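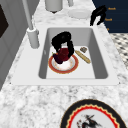 Sink clearing task, arm faults on the way down

basinrat
Trying to narrow this down before I file it with Pettigrew. We run the Lanholm kitchen in simulation, the task is picking things out of the sink, and the left arm trips a force fault while it is descending into the basin. Not every time. Out of 218 episodes overnight it tripped on 40. The log says contact force over limit, then the arm freezes with the fingers still down in the sink and the episode hangs until the watchdog kills it. The basin has the usual clutter in it, a plate with a red rim, a bread stick, a couple of small items. Same controller settings as the countertop task, which has never faulted for me.

tern_and_cable
Which build? There was a change to collision shapes in March.

basinrat
1784, with the Holthorpe controller on top.

tern_and_cable
Then check the collision mesh on the sink before you touch anything else. In that build the importer wraps concave objects in a convex hull if you don't tell it otherwise. The sink looks hollow but physically there's a lid on it. Turn on the collision overlay and look.

mudlark9
Doesn't fit. If there was a lid on the sink, every episode would fault and the objects would be sitting on top of it. He has 40 out of 218 and the stuff is down on the bottom of the basin. I'd look at the plate. The fingers come down around something round that's right over the plate, and if the object is low the tips hit the plate before the grasp closes. Stiff contact against a thin rim gives you a huge spike for one step.

tern_and_cable
Fair, a full lid would stop everything. The walls can still be too thick though. They slope, and if the decomposition is coarse the collision walls bulge in past what you see. I had that with a bathtub.

basinrat
Overlay is on. No lid. The walls do bulge a little at the corners, but the faults aren't bunched in the corners. I sorted by contact pair and most of them are fingertip against plate.

mudlark9
So raise the grasp height and soften the plate contact.

oldgantry
Please don't soften the contact and call it fixed. We did that at the Dradbridge lab and it made the log very clean. Then the policy went onto the real arm and pushed a fingertip straight into a ceramic dish, because it had learned that pressing down costs nothing. Lost the dish and bent a finger linkage. The fault is telling you something true about the motion.

mudlark9
A one-step spike from a solver is not the same thing as pushing through a dish. If the time step is too long you get silly forces from a light touch. Softening is normal practice.

oldgantry
Halve the step first, then, and see what's left. Whatever still trips is a real press.

basinrat
Did that. Half the step, same seeds, and it's down to around 2 faults for every ten I had before. The ones left all have the target low against the plate, and the descent carries on after first touch. So the controller isn't stopping on contact. The countertop config turns guarded descent off and I copied it across without reading it.

tern_and_cable
I'd still redo the walls.

basinrat
Will do. Guarded descent is back on and the force limit stays where it was. The hang is a separate problem – on a fault the arm should open and retract, and instead it sits there holding position. Filing that one with Pettigrew.

oldgantry
Be careful with open and retract on hardware. If it has hold of something over a dish, opening drops it. We retract slowly with the grip held and only open once it's over the counter.

mudlark9
Agree with that one. Still think softening is fine.

Related threads
Watchdog timeout not resetting between episodes
Convex hull importer settings, build 1784
Holthorpe controller: guarded descent ignored on second arm
Fingertip wear on the Dradbridge gripper
Lanholm kitchen: faucet collision missing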